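I finally sat down last night and closed my ad account with Dravis, and I'm in a better mood than I've been in for weeks, so let me tell you how I got there.

If you've been reading for a while you know I sell refill kits for fountain pens out of my spare room. It's a small shop. It pays for itself and a vacation if I don't get greedy. For the first few years I didn't advertise at all – people found me through forums and through this blog, and that was plenty. Then in February things went very quiet, and I panicked, and a panicked person with a credit card is exactly who ad platforms are looking for.

Dravis got me with a coupon. Spend $200, get a matching credit, that kind of thing. The signup took five minutes and the dashboard was gorgeous, all these little green arrows going up. I wrote three ads, picked "hobbies and stationery" as my audience, set a daily limit and went to bed feeling like a proper businesswoman.

By the end of the month I had 770 clicks. Seven hundred seventy! I told my sister on the phone like I'd won something. Then I opened my shop stats to see all these lovely new people, and I couldn't find them. My own counter had 188 visits that came in through the Dravis links, and most of those left in a couple of seconds. Sales from the whole lot: four. One of the four was a return.

Now, I know the two numbers are never going to match. People have blockers on, people tap an ad by accident and hit back before the page loads. A bit of a gap I could live with. But this was more than a bit, and I wrote to support and asked (politely, the first time) where the rest of them went.

The answer I got was a link to a help page about "differences in measurement methodology." I wrote back. I got the same link again, with a different first name at the bottom. The third time they offered me another coupon.

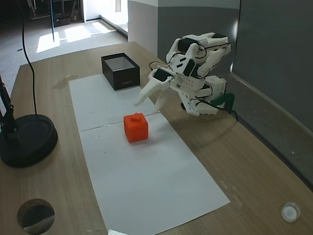
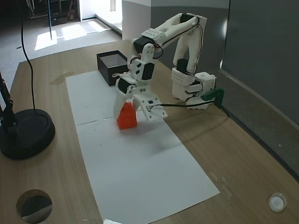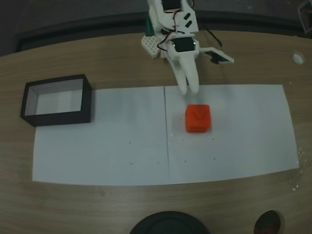 So I did what I should have done at the start and dug through the settings. There's a tab called Reach, and inside that a folded-up section called Partner Placements, and inside that was a checkbox that had been on since day one. It meant my ads were running on any app or site that had signed up to show them, and there was a list you could download. I downloaded it. Flashlight apps. A solitaire game. Something that seemed to be a coloring app for toddlers, which had sent me 41 clicks all by itself. I'm sure they're charming toddlers but they are not in the market for a bulb syringe and a set of O-rings.

I unchecked the box and my clicks fell off a cliff. The support person (a new one) wrote to me within the day, without my asking, to warn me that my campaign was "underperforming." I laughed out loud at my desk.

After that I tried Proledent for a couple of weeks, mostly to be fair to the whole idea. It's plainer and it shows you the list of sites before you pay, which I liked a lot. The minimum spend is set for companies much bigger than me, though, and I could see I'd be burning through a month of pen money in a few days. If you've got a real budget you might get on with them fine. I didn't.

What I've ended up doing is very old-fashioned. There's a newsletter called Galbraith that goes out to people who like paper and ink and notebooks, and you can buy a two-line text ad at the bottom for a flat price. No dashboard, no arrows. You send an email, they send you an invoice, and your two lines go out. I ran one as a test and sold more kits off it than I did in the whole Dravis month, and a couple of buyers wrote to me afterward with questions, which I love.

I've also moved my shop stats over to Flomis so I'm not relying on whoever's selling me the clicks to count them. It took me an entire evening and some bad language to install, and I still don't understand what half the columns are for, but it tells me where a visitor came from and whether they bought anything.

Closing the Dravis account, by the way, took four screens and a survey. They wanted to know why I was leaving and gave me a box that held 200 characters. I used all of them.

Next post will be about ink again, I promise – I've got three new greens to swatch and one of them is doing something very strange on cream paper.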